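21/04/2019

Enda Moynihan has dried and milled seaweed for 13 years, the last nine of them at Nemard, where he runs quality for the drying line. We talked on the subject of water: how much is left in a batch, how it is measured, and why two laboratories can disagree on the answer.

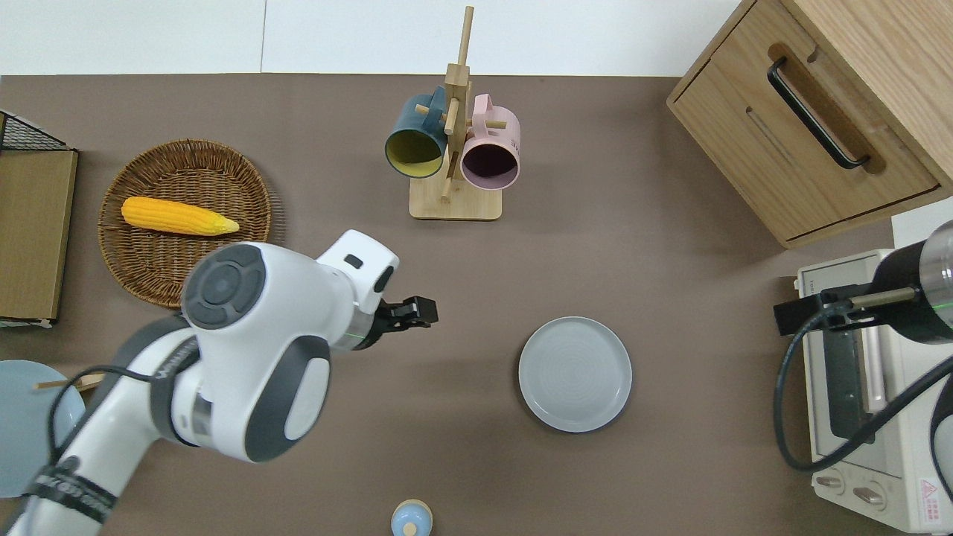
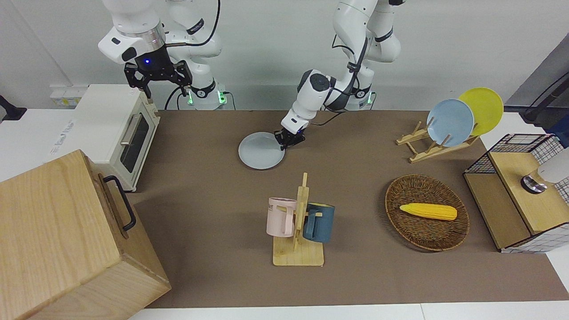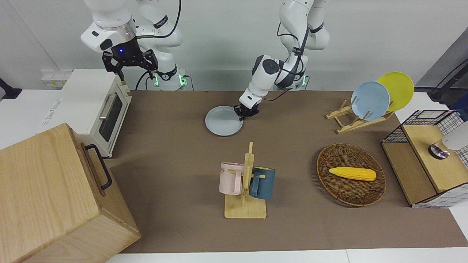

## Moisture and water activity

Moynihan separates two terms that buyers often treat as one. Moisture content is the mass of water in the sample. Water activity describes how available that water is to mold and bacteria.

"A buyer asks for a moisture figure and I send it," he said. "Then they ask if the product is stable, and the moisture figure can't tell them that. Salt changes everything. Two lots at the same moisture can sit well apart on activity."

His own release check uses both. The oven method comes first: a dish is weighed empty, weighed again with five grams of milled sample, and dried until two successive weighings agree. The activity reading is taken on a second portion from the same bag.

## Where the error comes from

He puts most disagreements down to sampling. Dried kelp takes up moisture from room air, and a bag left open during a long shift will drift.

"People blame the balance. The balance is usually fine. Look at who opened the bag, and when, and how far down they put the scoop."

In February the line had a dispute with Brophy, a customer that mills its own flakes. The two sites differed on one lot of 645 bags. Moynihan and his counterpart there, Siobhán Ó Dubhghaill, exchanged sealed portions and repeated the test on both sides. The sealed portions agreed. The original ones had been packed in thin pouches with a fold-over top – "a sandwich bag, more or less," he said – and traveled that way for almost 5 days.

Both sites now use screw-top jars, filled to the shoulder.

## Drying too far

Overdrying gets less attention. Very dry blades shatter in the mill and produce fines, which clog the sieve and have to be sold at a lower grade. Moynihan prefers to stop the dryer early and let the batch rest in closed bins overnight, so that thick and thin pieces come closer together before the final check.

I asked if an inline sensor would replace the oven. He has tried one.

"It's good for trends. It tells me the belt is running wetter than it was an hour ago. I wouldn't release on it. Color throws it off, and our color changes with the harvest."

The sensor remains on the belt and is recalibrated against the oven at the start of each harvest.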